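Slats, shutters and the dying back room

I want to argue for the back room. The stock room, the parts room, whatever your trade calls it. I know how that sounds. I have until six this evening to get this posted and then a hundred other things, so forgive the mess.

Every small hardware store I ever loved had one. You asked for a thing. The person behind the counter looked at the ceiling for a second, said "hang on," and went through a door. Noises. A drawer, a cough, a drawer again. Then they came back with the thing, or with the thing next to the thing, and that second thing was often the one you needed.

That is mostly gone now. What we have instead is the shop floor, everything out, everything in blister packs, everything on hooks. And if it isn't on a hook it doesn't exist. "If it's not out, we don't have it." I've heard that sentence so many times I could have it printed on a mug.

I worked in a back room for six years. Corkach, if anybody reading remembers it. Window fittings, door closers, hinges, springs, bits of track, cord by the foot. We had 4,000 drawers. I know because the owner liked to say so, and he'd painted the number on the wall by the stairs. Whether every drawer had something in it was another matter. Some had one screw. One had a set of teeth, plaster ones, a dental model. I never asked.

What you learned in there was not where things were. I mean you did learn that, eventually. What you learned was what things were for. A customer would come in with a broken piece in a sandwich bag and you had to work out from the broken piece what the whole piece had been, and from the whole piece what it had been bolted to, and from that what was wrong with the window. Half the time the piece had broken for a reason and a new one would break too. So you'd ask. Does it stick in the morning? Did somebody paint it? And they would say oh, well, yes, my husband painted it.

You can't do that with a hook.

I can hear the objection because my sister makes it every Thanksgiving. It's all online now. You can find anything. You type it in. Okay. Type it in. Type in "the little bent part on the left side of the shutter." I did this last winter for my own kitchen shutter, and I am a person who knows what the part is called, and I still got it wrong the first time. Forty dollars with shipping. The hole spacing was off by the width of a pencil line. The photo was lovely.

And the return! Print a label, find a box, find the tape. The tape is never where you left it. I still have the part, its in the drawer with the batteries.
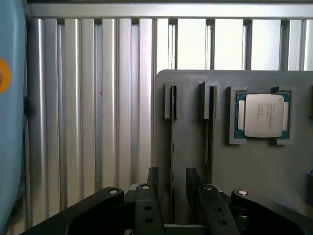
Metal slats, pale between the bars at the upper right, as if light were coming through.

There's a thing that happens with metal especially. People think metal is metal. They look at a slat and think it's a strip, a flat strip, how many kinds can there be. There are so many kinds. Ribbed, plain, hollow, hollow with a lip. Makers changed the shape every few years and never told anyone and kept the same name on the box. The only record of which shape went with which year was in somebody's head, and usually that somebody was in a back room eating a sandwich.

When Corkach closed, the contents went in a day. A man bought the drawers for a restaurant. The drawers, not the stuff in them. They tipped the stuff into barrels. I stood there and watched sixty-two years of sorting turn into scrap by weight. I am not a crier, but I went and sat in the car for a bit.

I've been told I'm being sentimental. Fine. Let me try being unsentimental.

A back room is cheap. It's the cheapest space in the building, no windows, bad floor, no need to look nice. You can keep a slow part in there for ten years and it costs you a drawer. Put that same part on the shop floor and it has to earn its hook every month or some software tells you to drop it. So slow parts get dropped. And slow parts are what repairs are made of. You need a given hinge once in your life. Everybody needs a different one. Add up all those once-in-a-lifetimes and it's a whole street's worth of doors that close properly.

Without the slow part you replace the whole thing. A door closer with a dead spring becomes a new door closer. A shutter with one bent slat becomes a new shutter, and a new shutter doesn't fit the old opening, so now there's a man with a saw in your kitchen and he's asking if you've thought about doing all the windows. He has a brochure. He's very nice about it.

I've been in that kitchen. I nearly signed.

What stopped me was Khrystyna-Mariia Hordiienko. She runs Bekside, which is a repair counter in the back half of a dry cleaner's, and she keeps a back room behind the back half, so it's back rooms all the way down. I'd walked past it for years thinking they only did zippers. She looked at my slat, she looked at me, she said "hang on." I can't tell you what that did to me. I heard a drawer.

It wasn't the right part. It was the thing next to the right part. She filed one edge down while I stood there and charged me six dollars, and the shutter has worked since, one slat slightly shinier than the others. You'd only notice in the afternoon.

I asked how she makes it pay. She said the room doesn't pay. The counter pays. People come in for the room and then remember they have pants that need hemming. She buys out old stores when they shut, when she hears in time, and she takes the drawers with the stuff still in them, she was firm on that. She said she won't touch a mixed barrel. I told her about ours and she winced like I'd stepped on her foot.

So there's my case really. It's a small one. I'm not saying go back to 1960. I don't want to stand in line behind four guys arguing over washers, I did enough of that from the other side. And plenty of back rooms were rotten. Ours had a leak over the brass, and the owner wouldn't let women serve at the counter until I'd been there two years and he put his back out and had no choice. There was a lot of "we don't have that" that meant "I don't feel like looking." I said it myself. On a wet December afternoon with ten minutes to close, I said it plenty.

But somebody needs to keep the slow stuff, and somebody needs to know what it is, and those have to be the same somebody, or at least in the same building. A warehouse two states away has the stuff and doesn't know. A forum has people who know and don't have the stuff. I love the forums, there's a guy on one who identified a latch for me from a photo of its shadow, but then he said "good luck finding one" and that was the end of that.

Things a town could do, if a town wanted. Stop taxing storage like it's sales floor, where they do that, ours does. When an old store shuts, put the word out a month ahead, not the day the truck comes. Let a high school shop class adopt a wall of drawers. I'd come in and teach it for nothing. I'd bring the sandwich bag. Give me a dozen teenagers and a broken casement stay and by lunch they'd be asking did somebody paint it.

And things a person could do. Ask. When they say if it's not out we don't have it, ask if there's a back. Sometimes there is and the kid at the register just hasn't been shown. I did this at Messina, the big place out by the highway, mostly to be difficult, and a manager took me through a swing door and there were shelves of old stock nobody had scanned in. Sash cord! Cotton sash cord, still in the paper. He let me have it for whatever I thought was fair. I thought a fair bit less than it was worth and I've felt bad about it ever since, so I went back and bought a ladder.

Label your own drawers, too. I mean it. The spare bits that come with stuff, the odd bracket, the bag of four screws. Write on the bag what it's for. Not "misc". I have opened a house's worth of misc after a funeral and there were Korken window catches in there, three of them, perfect, that my aunt had been hunting for since her kitchen window blew open in a storm. They were in a tin marked buttons.

I gave two to Khrystyna-Mariia for the room. The third one's on my desk holding down receipts. If you have a window that takes it, write to me and say which way it opens.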